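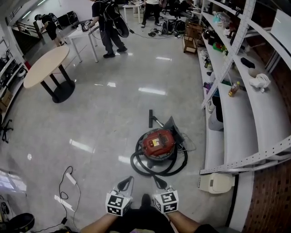
Canister and floor nozzle out on the tile, shelving along the brick wall.

Canister vacuum leaves a line of fine dust on glossy tile: nozzle, airflow or technique?

Home > Floors and Cleaning > Hard floors
Posted 8 Dec 2024 by lowpile

I look after the floor of a shared workroom at Fastmont. The floor is glossy tile in a white-gray color, with narrow grout joints. One long side is a brick wall with open shelving on perforated metal uprights. The other side has tables and more shelving. There is a lot of small stuff on the shelves and usually a few power cables on the floor.

The vacuum is a red canister, bagged, with a black hose and a combination floor nozzle (foot pedal, brush strip up or down). It was bought used in June. No manual came with it.

The problem:

1. With the brush strip up, the nozzle sticks to the tile at full power and is hard to push. It leaves a thin line of gray dust along both ends of each stroke.
2. With the brush strip down, it moves easily, but larger crumbs get pushed ahead of it. They collect against whatever I am moving toward.
3. In both settings there is a film left that only shows where the window reflects off the floor. From any other angle the floor looks clean.

What I have tried: a new bag, rinsing the foam filter and drying it for two days, and clearing hair from the nozzle. Suction at the end of the bare hose feels strong. Suction at the nozzle is harder to judge.

I would like to know whether a dedicated hard floor head would fix this or whether I should be looking for a leak. I would also like advice on the order of work. At the moment I start at the door and go wherever the hose reaches, and dust from the shelves ends up on tile I have already done.

Floor area is around 500 square feet. Power adapters are plugged in along the walls and I would prefer not to unplug all of them every time.

mainsfilter
Accepted, 10 votes

Most of what you describe is normal for a combination nozzle on a smooth floor. Check for a leak first, as it costs nothing.

Leak check. Run the machine at full power with the wand and nozzle attached. Press the nozzle flat on the tile with the brush up. The motor note should rise clearly. Then take the nozzle off and close the end of the wand with your palm. If the pitch rises much more with your palm than with the nozzle, the air is getting in at the nozzle, either at the swivel neck or under the lip. If it hardly rises in either case, work back toward the canister. Close the end of the hose, then the inlet on the body. The section where the pitch change returns is just after the leak. On used machines the usual place is the hose cuff, where the hose flexes against the rigid collar. Tape will confirm it. Tape is not a repair, as it lifts within a few weeks.

If there is no leak, the explanation is as follows.

Brush up, the sole plate seals against the tile. Air can enter only at the ends and through the grout joints, so pickup is good in the center and poor at the edges. That accounts for the line. The fix is to open the slide on the handle about a third, or turn the motor down to the middle setting. The nozzle will release and flow under the lip will increase. Full power is for carpet.

Brush down, the strip holds the plate off the floor, and a continuous front strip works like a broom. A hard floor head has gaps in the front bristles, or no front strip at all, with felt or soft hair at the back. Crumbs go in through the gaps and the rear strip stops them. For your floor this is worth buying. Measure the outside diameter of the wand before you order. The common sizes are close enough to look the same and different enough to fall off.

The film is a separate matter. Very fine dust holds on to polished tile and airflow will not remove all of it. Vacuum first, then go over the floor with a flat microfiber pad, barely damp, no detergent. Detergent residue on a glossy surface produces the same film. If the floor has been mopped with a product for some time, expect two or three passes with plain water before you see a change. Judge the result from the side facing the window.

Order of work:

Shelves first, top to bottom, with the small round brush on the wand. Low power, or light items will move.
Brick next, if you do it at all. Brush attachment only. Mortar sheds, and a bare wand end will scrape it.
Wait ten minutes.
Under the lowest shelves and around anything standing on the floor there, with the crevice tool.
Open floor last, from the wall farthest from the door, in lanes parallel to the long side. Overlap each lane by a quarter of the nozzle width.

Keep the canister behind you on tile you have not done yet. Its wheels carry grit and will mark a finished lane.

drybin
3 votes

Agree with the above on the head. Two additions.

Cables. You do not have to unplug them, but lift them. A combination nozzle will draw a thin cable under the lip and the pedal edge can nick the jacket. I put the slack on the nearest table or stool before starting and put it back afterward. For cables that always run to the same spot, a flat floor cover works, although dust collects along its edges and you will need the crevice tool there.

Perforated uprights. They are worse than the shelves. Every hole holds a little dust and it drops out for days when somebody moves a shelf. Do them once with the crevice tool running slowly down each face, then wipe with a dry cloth. After that once every couple of months is enough. I use Giturari cloths, but any lint-free cloth will do.

Also look at the wheels on the canister. Mine had a flat spot with a piece of grit pressed into it, and I blamed the nozzle for the scratches.

griptray
0 votes

Just get a robot mop. Or a wide dust mop, the Iyamu one is fine. I have 1,000 square feet of tile and stopped using a vacuum on it. You go over it dry in a few minutes and shake the pad outside.

Comments

lowpile: Did the palm test. Large rise with the palm, smaller with the nozzle, and I can hear air at the swivel neck. There is a crack on the underside of the neck, so the nozzle has to be replaced in any case. Ordering a hard floor head. Opening the slide on the handle has already fixed the sticking.

mainsfilter: A cracked neck fits what you describe. Check that the new head has a locking button if your wand has a hole for one. Friction fit alone tends to work loose when you pull backward.

drybin: The dust mop is fine for open floor. It will not get anything out of grout joints or from under the shelves.

lowpile: The wand has the hole. Will post again after I have tried the damp pad on the window side.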